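Plunell: a packing log for everyday bags

README and data card, second release

Hi, and thanks for downloading this! Plunell is a log of how ordinary bags get packed, opened, rummaged in and closed again. It has 494 entries in it, each one a single packing or unpacking, and it covers six bags that I either own or have been allowed to keep for long enough to get to know them. I started it after spending most of a morning looking for a locker key that was in the bag the whole time, under a sweater, in the compartment I'd already checked (twice). I wanted to know where small things go in a soft bag, and I couldn't find anybody who had written it down in a form I could sort.

So it's a table. A fairly plain one, with a long notes column that I'm fonder of than the rest of it put together.

What's in the download

log.csv is the log itself, one line per entry.
bags.csv is one line per bag, with the fabric, the pockets and the zippers.
readme.txt is what you're reading.

The first release also had a Ballex workbook with the same data in it. I've dropped that because the date column kept changing itself into something else whenever I saved, and I got tired of fixing it. If you have old Ballex formulas that point at the workbook, they should work on log.csv once you change the sheet name, but I haven't tried every one.

The bags

The bags have nicknames in place of brand names, apart from the Zinano, a little nylon sling that I never managed to call anything else. The others are Cream, Green Roll, Gym, Satchel and Old Blue. Cream gets the most entries by a long way. It's a backpack, it's soft, it won't stand up by itself when there's only a sweater in it, and it's the kind of bag people grab for a day out, so it gets packed in a hurry.
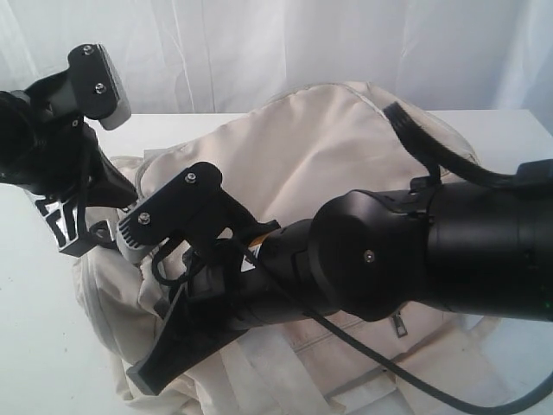 Cream, laid down on a white tabletop.

Every entry says how the bag was sitting when it was packed. I use four words for this in the posture column: flat, upright, hung and lap. Flat means lying on its back or its front on a table, bed or floor. Upright means standing on its base, with or without a hand holding it up. Hung is on a hook or over a chair. Lap is lap, and I'm not going to pretend those entries are tidy.

Posture matters more than I expected. When a soft backpack lies flat, things get slid in from the top end and stay in layers, so whatever went in first tends to be against the back panel. When the same bag is upright, small things drop down past the clothes and end up in the bottom corners. If you only look at one comparison in this whole thing, please make it that one.

How I write down the contents

Each item gets a short plain name and a class. The classes are clothing, paper, food, small hard, small soft, bottle and other. Small hard is the class I care about, the one with keys, coins, chargers, lip balm and those tiny flashlights people get given. Keys come up in 163 entries, which is plenty to start sorting by, though of course most of those are from the same few bags and the same few people.

Colored plastic tags are such a help with keys that I gave them their own column, tag_colors. Bare keys on a ring disappear against anything dark. With tags on, you can often spot them from above without moving the clothes at all, and I've marked that in the column seen_first (yes or no). It's yes if the person saw the item before touching it.

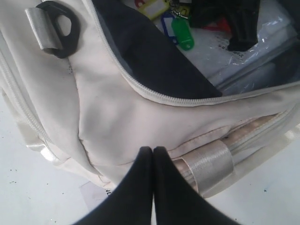 Main compartment partly unzipped: colored key tags, and dark navy fabric under the curve of the zipper.

A word on dark fabric. If there was something dark in the opening and I couldn't tell whether it was a garment or the lining, I put "dark fabric" in the notes and left the item list alone. Please don't turn those into sweaters when you clean the file. Urs Schwaiger did that in a very helpful spirit on an early copy, and we ended up with a summer's worth of entries where people seemed to be carrying knitwear to the lake.

For the tags I list every color I can see, in alphabetical order, with a repeated color written again. So a ring with one blue, one green, two red and one yellow goes in as blue green red red yellow. Labels are a separate yes or no, has_label, and it's yes if even one tag on the ring has a paper insert in it. I never copy down what's written on a label. Some of them say exactly which door they open, and that's more than a packing log needs to know.

Where things end up

The column place_in is where the item was put, and place_out is where it was found when somebody next went looking. The words I use are top, middle, bottom, corner, front pocket, side pocket, inner pocket and stuck. Stuck means caught on something, usually a zipper seam or the loop of a cord. If nobody went looking before the bag was packed again, place_out is blank. There are a lot of blanks, sorry! People don't unpack nearly as thoroughly as they pack, me included.

Top means within the first hand's depth of the opening. I measured this with my own hand, so if yours is a lot bigger, well, you'll have a bigger top. I thought about using inches and gave up the first time I had to hold a ruler inside a bag with a banana in it.

Zippers

I log the zipper on the main compartment at the start and again at the end of every entry, as zip_start and zip_end, with one of three letters: C for closed, P for partly open and O for all the way open. P is the one that takes judgment. Any gap at all counts, even if you couldn't get a finger through it, and I add a note on the shape of the gap when it's clear enough to describe.

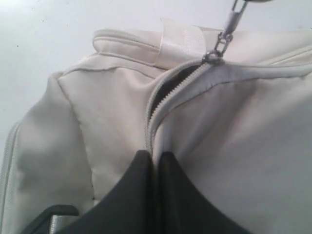 Partly open is where most of the small hard things get lost, or at least that's my strong suspicion from reading back through the notes. A zipper that's open only a little gives you no view of what's inside. On a cream bag with a white zipper like this one, the gap is widest near the top and narrows going down until the track closes up, and what you get to look at through it is near black. It's a P in the log, with "narrowing down" in the notes. Compare that with an opening that shows you the tags, and you can see why I split out seen_first. I've also seen people reach through a narrow gap by feel and come out with the wrong thing, then widen the zipper and look - those go down as two searches in the column searches.

Front pocket zippers are in the notes only. I tried a separate column for them in November and filled it in so unevenly that I took it out before release. If you see "fp open" or "fp closed" in the notes, that's what's left of it.

Marks and wear

bags.csv has a column called surface, for creases, smudges, spots, pilling and fading. It's there because pale fabric shows everything and I was curious whether smudges would gather near the pockets people use. I don't have enough to say. What I'd suggest, if you want to carry on with that, is to write down the marks before you start packing, because it's very easy to blame an old spot on today's lunch.

Who packed

Mostly me, then Urs, then people who came through the back room at Pfister and were happy to pack a bag while I took notes. Packers are P1, P2 and so on in the packer column. I don't record age or job or anything like that. All of them knew I was writing things down, and I do think that makes people fold more neatly than they would at home. I fold more neatly when I'm logging, too.

Things I know are wrong

Two entries for Old Blue have the start and end zipper letters swapped and I can't work out which two. They're in the first half of the file.

"Pouch" is sometimes an item and sometimes a place. I meant to use "inner pocket" for anything sewn in and "pouch" for anything loose, and I mostly did.

Water bottles in the Satchel are listed as bottle even on the days when the bottle was a jar.

The hung entries are nearly all from one hook, and it's a low one, so the bag sometimes rested on the floor. Treat hung and upright as cousins for the Satchel.

Spelling of charger, chargers, charging cable and cable hasn't been tidied. I kept what the packers called it.

What you could use it for

Checking your own hunches about where keys go. Planning pockets, if you sew bags. Teaching kids to sort and filter a table with something they can picture (this went over really well with my niece, who then packed her school bag upside down to see what would happen). I wouldn't use it to say anything about people in general. It's six bags and a small crowd of packers who mostly know each other.

Adding entries

Please do! Use the same column names, keep your bag nicknames short, and put anything you're unsure of in the notes. Start the entry before the first item goes in and finish it when the hands are off the bag. If you stop halfway to answer the phone, write "paused" and carry on, I have plenty of those. Tag colors go in plain words, so red and not cherry. Dates can stay out altogether; I only keep the month, and only where it explains the clothes.

Changes since the first release

Added the Zinano sling and its entries.
Added has_label.
Changed "standing" to "upright" everywhere in the posture column.
Took out the Ballex workbook.
Took out the front pocket column.
Put the summer knitwear back to "dark fabric".

Terms

Use it, change it, pass it along, and keep this readme with it when you do. If you find the two swapped Old Blue entries, send me the line numbers and I'll fix them in the next release.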